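Burpees Before Sunrise

I'd been teaching the 6 a.m. boot camp at Willarton for 4 months when they told me I needed 33 sign-ups by July or the class was gone. I had seven. One of them was my dentist, and I'm pretty sure she came to watch me suffer.

So I sat down one night to plan my big comeback. 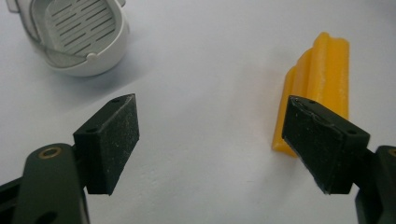 White table, yellow thing, no plan yet.

My first idea was free smoothies. My second was yelling less. I went with the smoothies, bought 361 paper cups from Brundico — they only sell them in weird amounts — and set up by the parking lot with a blender and a whistle.
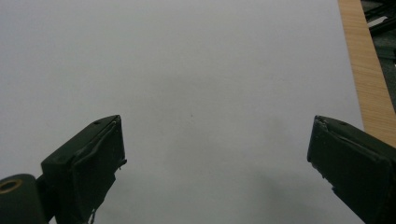 People took the smoothies and kept walking, straight past my sign and into the bakery. By eight o'clock I felt as blank as that tabletop, the big pale stretch of it, one tiny dark speck and nothing else going on. Then a man in work boots stopped and asked if the class was hard. I said yes. He looked so happy!
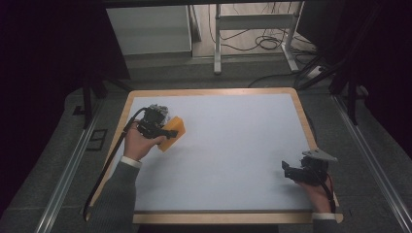 The Next Morning

He brought his whole crew from the Sistden warehouse, all in boots, and they did burpees in them (I asked them not to). The ground shook. My dentist laughed so much she had to lie down on her mat, and then she stayed there through the lunges, which I let slide.

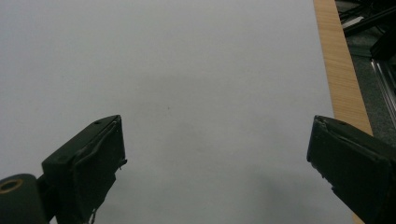 I still had to write up a new workout for all these people, and I kept putting it off. I had a pale sheet of paper bigger than any class plan I'd ever made, and all I could come up with was "warm up." So I wrote "ask the boots guy" under it and went to bed.

He said more burpees.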